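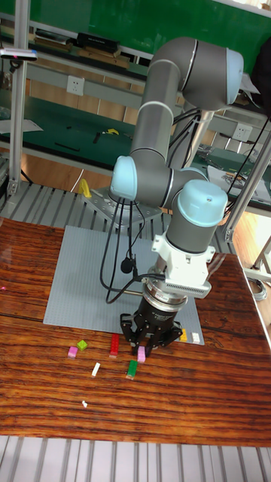 Three fingers, one arm and a pile of toy bricks

28 June 2023
By the Flesora workshop blog

I went over to Castia expecting a sales pitch and got an hour of complaints about pink plastic. Which was a lot more fun! The engineer I met (no name, please, was the one condition) has been swapping grippers on the same arm since February, and every one of them gets the same job: pick up LEGO bricks, put them somewhere else, don't drop them.

Why LEGO? "It's cheap and it's fussy," she told me. "A brick doesn't squash. If your grip is a hair off, it kicks out sideways and you go looking for it on the floor."

The black gripper on the arm when I came by was on its second round of tests. The first thing I asked was whether more fingers means better. She laughed at me a bit. For round stuff, sure, she said, but a brick has flat sides, and all those knuckles take up room — you need clear space around the brick before you can close on it. Her older gripper, a plain parallel one from Ogunleye, slides into tight spots more easily. It also only does one kind of grip, and she got bored with it.

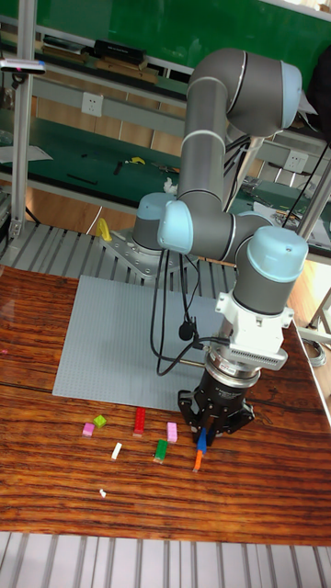 Blue over orange, with the gripper in close.

Stacking is the part she cares about. "Picking up is easy to brag about," she said. "Now let go of it without knocking over whatever it's standing on." She has logged 3,000 picks so far and 700 stacking tries, and she keeps separate notes for the slim bricks, which she called "little monsters." I asked for a success rate and she wouldn't give me one until the second round is done. Fair enough.

We also got onto controllers, and I'll admit she lost me for a minute there. The short version is that the Vasasari controller she tried first sent grip commands a touch late, so the arm would start to lift while the fingers were still closing. She added a 300 millisecond pause to every pick and hated it. The new one waits for a signal from the gripper itself, and she took the pause out the same afternoon.

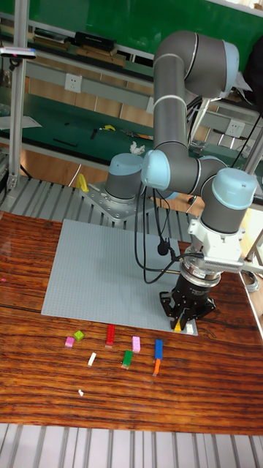

What she would buy today

"Depends who's paying!" was the first answer. Then she thought about it. For a small shop doing one part all day, she'd take the parallel gripper and spend the rest on a decent camera. For a lab, or anybody whose parts change every week, she'd go with the fingers and put up with the setup time. Her own setup took 9 days, most of it spent on cables and the adapter bolts.

She's trying softer fingertips next, and I've asked to come back for that.

Search this site
Enter keywords Go

Recent posts
Do you need a force sensor for small parts?
Cable loops and how they ruin your day
Ogunleye parallel gripper, one year on
Reader mail: cameras on the wrist or on a post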